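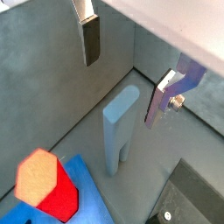
Paredes grises, suelo gris y unas pocas cosas de color.

Llevo una semana entera pensando en el gris, y la culpa la tiene mi cocina. Los que me leéis desde hace tiempo ya sabéis que vivo en un segundo sin ascensor, con una cocina estrecha que da al patio, y que cada febrero me entra la misma fiebre: quiero pintar. No sé si es la luz, que empieza a alargarse un poquito y de pronto enseña todos los roces de la pared, o si es que después de Navidad me quedo sin nada que planear y tengo que inventarme algo. El caso es que este año me he decidido (¡por fin!) y os lo quiero contar con calma, con sus dudas y sus vueltas, porque no ha sido tan sencillo como elegir un bote y ponerse.

La cocina era amarilla. Un amarillo mantequilla que puso mi tía cuando el piso era suyo y al que le tengo muchísimo cariño, porque debajo de ese amarillo aprendí a hacer croquetas y a jugar a la brisca. Pero el amarillo se había ido apagando, y encima de los fogones tenía ya un tono que prefiero no describir. Mi madre decía que bastaba con darle otra mano del mismo color. Mi hermana, que es de las que lo pintan todo de blanco, decía que blanco. Y yo, que soy la que friega esas paredes, no quería ni lo uno ni lo otro.

Me pasé por Mustonen, la tienda de pinturas que hay junto al mercado, con la intención de mirar diez minutos y volver a casa. Salí de allí pasada la hora de comer. Me atendió Usman Orakzai, un hombre con una paciencia de santo, que me fue sacando muestras de gris una detrás de otra sin suspirar ni una sola vez. Yo creía que el gris era un color y es una familia entera, con sus primos lejanos y sus parientes que no se hablan. Los hay que tiran a verde y al lado de una baldosa beige parecen enfermos. Los hay morados, que en la carta son elegantísimos y en casa te dejan el salón como la sala de espera de un dentista. Y luego están los que llevan un punto de azul, que fueron los que me robaron el corazón.

Usman me enseñó un truco que os paso tal cual: no pintar la muestra directamente en la pared, sino en una cartulina grande, e ir moviéndola por la habitación a lo largo del día. Yo la puse junto a la ventana a las ocho de la mañana, luego detrás de la puerta, luego al lado de la nevera, y a última hora de la tarde la dejé apoyada en el frutero. Parecían colores distintos. Estuve a punto de llamar a la tienda para preguntar si me habían dado dos.

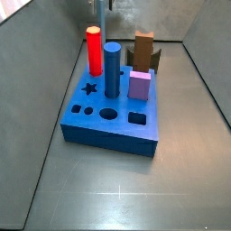 Lo que más me preocupaba era que la cocina se me quedara triste. Es el miedo de todo el mundo con el gris, y mi madre no ayudaba nada, porque cada vez que hablábamos por teléfono me preguntaba si ya había pintado «el garaje». Le di muchas vueltas hasta que caí en que la alegría no tenía por qué estar en la pared, que la podían poner los cacharros. Con un fondo gris, un rojo y un azul intensos como los de esas piezas que sobresalen del bloque se ven mucho más, y hasta un morado o un marrón, que en mi cocina amarilla habrían pasado sin pena ni gloria, encuentran su sitio. Así que saqué del armario la cafetera roja de mi tía, que llevaba años escondida, y los tazones azules que compré en un viaje a Karnau y que siempre me habían parecido demasiado chillones.

El color que elegí al final se llama Pivar 57, de la gama mate. Mate, sí, ya sé lo que me vais a decir las que cocináis con aceite, y tenéis razón en parte. Usman me lo advirtió también. Pero el brillo en una pared vieja como la mía marca cada bulto y cada remiendo, y yo remiendos tengo para dar y regalar. Para la zona de los fogones cogí el mismo tono en satinado, que se limpia mejor, y la diferencia apenas se nota si no te pones a mirarla de lado.

Pintar, lo que se dice pintar, me llevó un fin de semana largo. La primera tarde se me fue entera en fregar con jabón desengrasante, tapar agujeritos y poner cinta, que es una labor pesadísima pero que a mí me relaja, con la radio puesta y la ventana abierta aunque hiciera frío. Después vinieron las dos manos. Con la primera me asusté muchísimo: se transparentaba el amarillo y aquello tenía un color de charco que me quitó el hambre. Le mandé una foto a mi hermana y me contestó solo con tres puntos suspensivos. Pero la segunda mano lo arregló casi todo, y donde no, ya pasaré yo un pincelito cuando me vea con ganas.

En total me gasté 573 coronas de las que tenía guardadas para cambiar la bicicleta, contando los dos botes, el rodillo nuevo y una lámpara de Drerncombe que no estaba prevista y que me llamó desde el escaparate cuando volvía a casa. La bicicleta puede esperar, que total con esta lluvia no la saco.

Y ahora, claro, el problema es el pasillo. Sigue amarillo, y desde la mesa de la cocina lo veo todas las mañanas mientras me tomo el café. Tiene siete puertas, contando la del armario de las escobas, y solo de pensar en encintar todos esos marcos me dan ganas de mudarme. Mi madre viene a comer la semana que viene y todavía no ha visto nada en persona. Le voy a hacer croquetas, por si acaso, y le pondré el café en uno de los tazones azules. Si alguna ha pintado un pasillo oscuro y ha quedado contenta, que me escriba en los comentarios y me diga el tono, por favor, que el bote de muestra me lo compro mañana mismo.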